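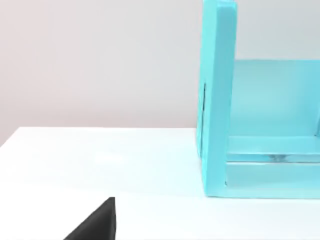
Csenge Major

July, second sourdough rye notebook, started 6.40 in the morning

The Grunton starter is alive! I had more or less given up on it after the fridge business, but I fed it last night with the dark rye from Baluyot and by six it had climbed right up the jar and smelled of apples and a bit of pear drops. Shireen, if you read this before I see you, please don't throw out the jar with the green band. It looks dreadful on top and it is perfectly fine underneath.

Plan for today was to find out whether the scald is worth the bother. Same flour, same starter, same tins. One dough with a scald, one without.

Scald: 200 g rye, 600 g water just off the boil, stirred hard until no dry bits. It goes like wallpaper paste and then, if you leave it wrapped up somewhere warm, it loosens and turns sweet. I tasted it at lunchtime and it was lovely, like malt biscuits. I left it in the switched-off oven with a towel round the bowl. Last time I used the windowsill and it never sweetened at all, so the towel stays.

Plain dough: same total water, all of it cold from the tap. Mixed in the blue bowl. Very stiff at first, then sticky in that way rye has where it gets on the door handles.

2.15 pm. Both doughs mixed with 14 g salt each. I forgot the caraway in the plain one and had to push it in afterwards with wet hands, so expect clumps. The scalded one is darker already, and much softer, nearly a batter. I was tempted to add flour and didn't. Shireen's note from the spring says "leave it alone, it sets up" and she was right about the Oranska loaf, so I'm trusting her.

4.50 pm. Plain dough has tiny pinholes all over the top. Scalded one has hardly moved. Worried.

5.30 pm. Scalded one has pinholes too! Caught up in 40 minutes flat once it got going. Plain one went into the oven first, hot start, then turned down. Top cracked along one side (tin too full, my fault, I always do this).

8 pm. Both out. Wrapped in cloths and not to be cut until tomorrow, which is torture. The scalded loaf has a gorgeous shine on the crust where I brushed it with starch water and the whole corridor smells of toffee. It feels heavier in the hand, though I haven't weighed either of them yet.

To sort out:
- Rosadia flour is nearly finished, one more bake in it at most. Is it worth trying their coarse grind next?
- The thermometer reads low. Checked it in boiling water and it wouldn't go above 96. Need to look back at which of the June bakes used it.
- Try the scald overnight, with a pinch of crushed malt.

Shireen Nkosi has first slice, as agreed, and has to write down what she thinks before she hears what I think. Bread knife is in my drawer.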